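Ferndale Home Task Rulebook and Scene Pack, second edition - a review

I bought this kit in April for our small team, which tests household robots in simulation before anything is tried in a real apartment. The price was 259 dollars. You receive a rulebook, a set of simulated rooms and a checker program called Moffat, which reads your logs and marks where a rule was broken.

The rulebook is the best part. Each rule has one sentence saying what is required and then a short note on how to test it. I like the rule on approach speed near furniture, and the one that says a run must be reported also when the robot stopped by itself. In the first edition such runs could be left out, and our results looked better than they were.

The living room scenes are simple: a sofa, a wooden table, a few small things on the table. For rule testing I find this enough. The chapter on tabletops asks that every object be put in a class before the run starts, and a candle is always "do not move without request", lit or not.

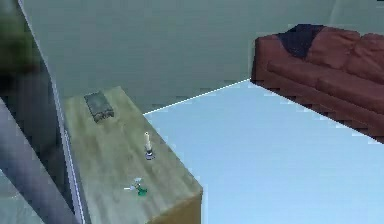 Cloth is treated less well. The rulebook says soft items must be "handled with care", and Moffat has no way to check this, so it gives a pass every time. We wrote our own limit for pulling force and added it to the settings file.

Moffat is slow with long logs. A set of 600 runs took nearly 2 hours on our machine, and above 3000 it refused to open the folder. Etero, the tool we used before, was faster but it explained nothing - only a red or green mark.

Support answered me in one day. The export to Ado format is still missing from the menu, although the manual describes it.

Four stars from me. I would buy it again for the rulebook, and wait with the checker until the next update.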